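Section 4. Running the stacking demo on open day

Read section 3 first if the sim PC has been moved since May. Izzati Tarigan's login sheet is taped inside the cupboard door.

4.1 Before the doors open

1. Turn on the sim PC, then the big screen. PC first or the screen picks the wrong input and you'll be hunting for the remote.
2. Log in as demo. Not as yourself.
3. Open the Jakby launcher and choose "Cubes and box". Leave the other scenes alone, the drawer one still crashes.
4. Wait for the arms to load. First load of the day is slow. Don't click again, you'll get 2 copies running and both will crawl.
5. Press Reset. The cubes go back to their start spots.
6. Do one full dry run with the sound off.

Note: If the colours look washed out, it's the screen's cinema mode. Menu, Picture, Standard.

4.2 With visitors

1. Start a fresh run for each group. Sixty seconds per run, then it times out by itself.
2. Say up front that it's a simulation. People at the Stetthorpe day kept asking where the real table was.
3. Hand over the controller, left stick moves the arm, right stick turns the wrist. Trigger closes the gripper.
4. Let them try for a cube. Kids go straight for the box, that's fine, it won't break.
5. If a cube ends up off the table, press Reset. No other way to get it back.
6. Two turns each when there's a line-up. Catalina Ibarra's rule from Farkow and it worked well.

Caution: Do not unplug the controller during a run. The arm keeps its last command and swings untill you stop the run from the keyboard (Esc, then Y).

4.3 Picking a camera view

1. Press V to step through the views.
2. Use the close view for small groups. The wide one is better from the back of the room.
3. Check you can see the top of the purple box before you hand over the controller. If an arm is in the way, press V again.
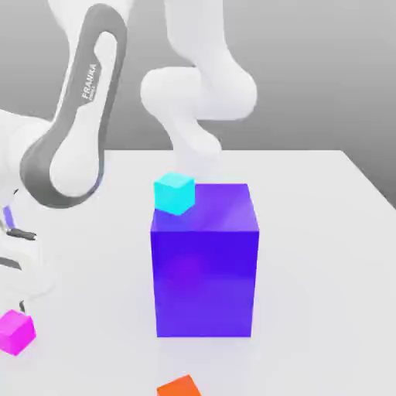 Close view. Cyan cube on the purple box, near the back-left corner.

Note: Views don't save. You'll have to pick again after every Reset, sorry, it's on the Yeoh fix list.

4.4 Packing up

1. Stop the run and close the launcher.
2. Copy the log folder to the shared drive, name it with the place and the date.
3. Shut down the PC. Screen last this time.
4. Controler back in its case, cable loosely coiled.

Last checked September 5, 2023. Changes to Izzati please, don't edit this copy.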